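3.2 What the kids did with the kitchen corner

I should say up front that I went into this part of the study expecting the dress-up box to win. It's loud, it's colourful, and when Tamsin Doucet and I ran our pilot at the Loltivgate playgroup the previous December, the capes were what got fought over. So the observation sheets were drawn up with dress-ups in mind, and the kitchen got one skinny column down the right-hand side. By the second week we were writing in the margins!

What filled those margins was talk. We'd set out to look at how preschoolers bargain over pretend food (who gets to serve, who has to eat, what counts as "cooked"), and the stove turned out to be where most of the bargaining went on. Children who barely spoke at the sand tray would hold forth at length about soup. Figure 6 gives a feel for the kind of play surface I mean, with burners and pretend food within easy reach of each other.

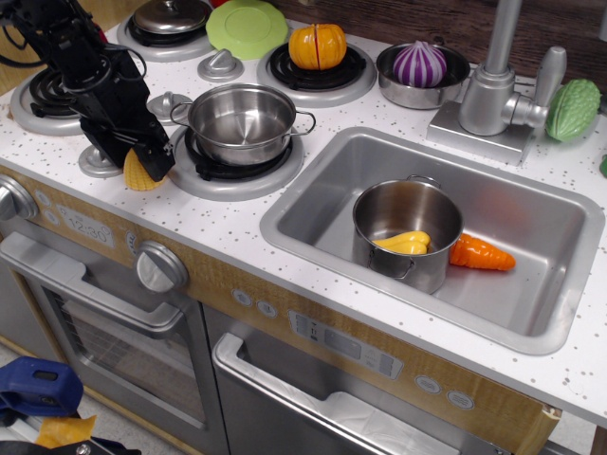 Figure 6. Play kitchen countertop with toy corn, stove burners and a small lidded pot.

We coded each bit of talk in one of 3 ways, following the scheme Gaetano Grasso worked out for his study of mud kitchens. A "claim" is a child saying what something is or whose it is ("that's my dinner"). An "offer" hands something over, with or without an object changing hands. A "rule" tells everyone else how things are done around here, and my favourite of the lot was a four-year-old at the Stimow centre telling her grandfather that corn has to have a sleep before you eat it. Gaetano's scheme also has a category for sound effects, which we dropped early on. Sizzling noises are lovely to listen to and a nightmare to transcribe.

All up we coded some 3000 turns of talk, and 2000 of them came from the kitchen. I'd be a bit careful with that. The kitchen sat closer to the recorder than anything else did, and at Stimow the book corner was behind a heavy curtain, so quiet readers got short-changed. Tamsin went back over the Stimow tapes with that in mind and picked up a fair bit of murmuring I'd missed, mostly claims.

The food mattered more than we'd guessed, too.
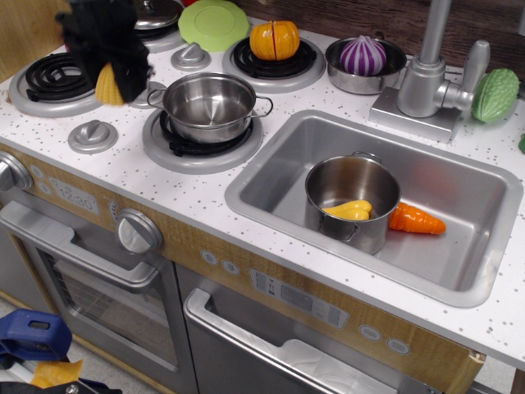

Vegetables in particular got the children making rules. Cake mostly got offered around, quite cheerfully, and that was the end of it. Give them a pumpkin, though, and out came the laws: you can't have it raw, babies aren't allowed any, you have to finish it before you go outside. I suspect we were hearing a good deal of the family dinner table in all this, and a couple of parents went rather pink when I read some of it back to them.

Offers were trickier. Our younger children often held out a plate without saying a word, and a scheme built on talk simply can't see that. We ended up noting silent offers separately and leaving them out of the totals, so the tables in the next section lean towards the older, chattier kids.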